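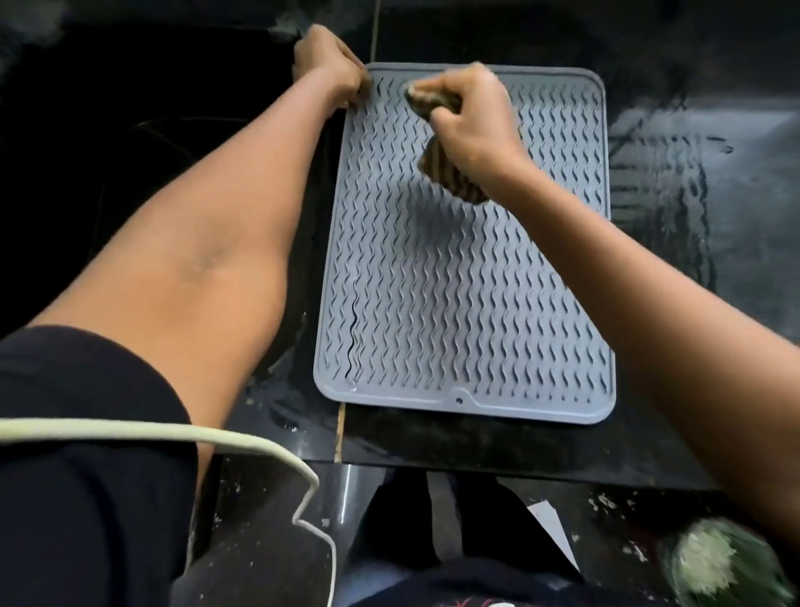
How to Clean a Silicone Drying Mat

A silicone mat beside the sink is very practical, but after some weeks it becomes dull and a little sticky. The ridges hold the water away from the glasses, and they also hold soap, tea and limescale. I clean my mat with this method every week, and once in a month I do the deeper cleaning from the second part.

What you need

Dish soap
White vinegar
Baking soda
A soft brush (an old toothbrush is good)
One cotton cloth for wiping and one dry towel
A bowl for 500 ml of warm water

The weekly cleaning

1. Take away all dishes and pour the standing water into the sink. If your mat has a drain hole, let the water go out on that side.

2. Shake the crumbs into the trash. Wet crumbs go between the ridges and then they are difficult to remove.

3. Put a few drops of dish soap in the warm water and dip the cloth. Squeeze it well.

4. Hold one corner of the mat with your free hand and wipe along the ridges, from top to bottom. If you wipe across them, the cloth jumps over the deep places and the dirt stays there. For wavy ridges, follow the wave slowly with one finger under the cloth.

5. Wipe the border and the drain hole. Turn the mat over and do the same with the back.

6. Rinse under the tap and let it drip in the sink.

7. Dry the countertop before you put the mat back. On a black glossy counter every water mark is visible, so go over it a second time with the dry towel.

The deeper cleaning

Mix equal parts of vinegar and water and spread it on the mat in the sink. Wait 5 minutes. Keep the vinegar away from marble and other natural stone. Rinse, then put baking soda on the stains which remain and brush gently. Rinse again very well.

My first mat was a Plasero with straight ridges, and it was easier to brush. The Pamo which I bought in September has a softer surface, and there I use only the cloth.

Please do not use steel wool or bleach. If the mat still smells after cleaning, repeat the vinegar and hang it over the tap for one night.

Updated May 28, 2024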